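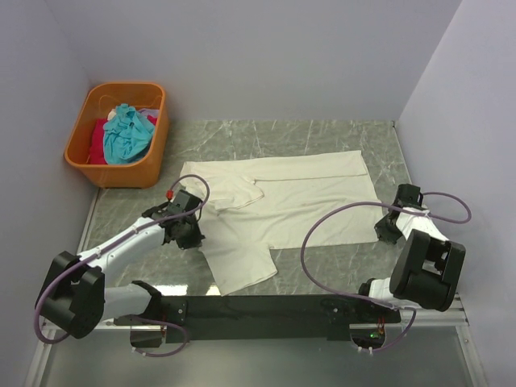

Dima Saliba meinte gleich zu Beginn, wir sollten mit Handtüchern anfangen, ein Handtuch habe wenigstens keine Ärmel. Wir haben trotzdem T-Shirts genommen, weil die Aufgabe im Wettbewerb so lautet: ein Korb Wäsche, zwei Arme, 20 Minuten.

Seit Juli treffen wir uns dafür einmal in der Woche in der Robotik-AG. Der Wettbewerb heißt Mansour, und unser Aufbau läuft bei uns unter dem Namen Bimico. Yara Atallah kümmert sich um die Steuerung, Emil Zaugg um die Mechanik, ich schreibe die Aufnahmen mit und sortiere aus, was nichts taugt.

Geübt wird zurzeit fast nur der erste Ärmel. Das Shirt liegt quer auf der Platte, der linke Greifer geht an die Ecke beim Ärmel, der rechte bleibt drüben am Saum. Dann soll der Ärmel auf den Rumpf. Bei dünnem Stoff fassen die Backen gern zwei Lagen auf einmal, und dann wandert das halbe Shirt mit. Emil hat die Backen deshalb zweimal neu gefeilt. Die zweite Fassung ist besser, bei Säumen rutscht sie aber noch.

Bis Anfang Dezember hatten wir rund 300 Durchgänge gespeichert. Davon habe ich alle gestrichen, in denen jemand zwischendurch mit der Hand nachgeholfen hat. Das war mehr, als mir lieb war. Bheki Mabaso wollte sie behalten und nur markieren, und vermutlich hat er recht – ich habe sie noch auf der alten Platte.

Ein anderes Thema sind die Kabel. Sie brauchen genug Schlaufe, damit die Arme bis nach hinten zum Korb kommen, und genau diese Schlaufe hängt dann gern über dem Stoff. Wir haben die Länge jetzt so gelassen und fahren die Arme langsamer. Kürzer ging nicht, da zog es am Handgelenk.

Am 15. Dezember ist der interne Probelauf. Bis dahin soll der zweite Ärmel dazukommen, das Falten in der Mitte machen wir erst im neuen Jahr. Wer aus der AG noch alte T-Shirts hat, bitte mitbringen, am liebsten einfarbig und nicht zu klein. Lama Hakim sammelt sie ein.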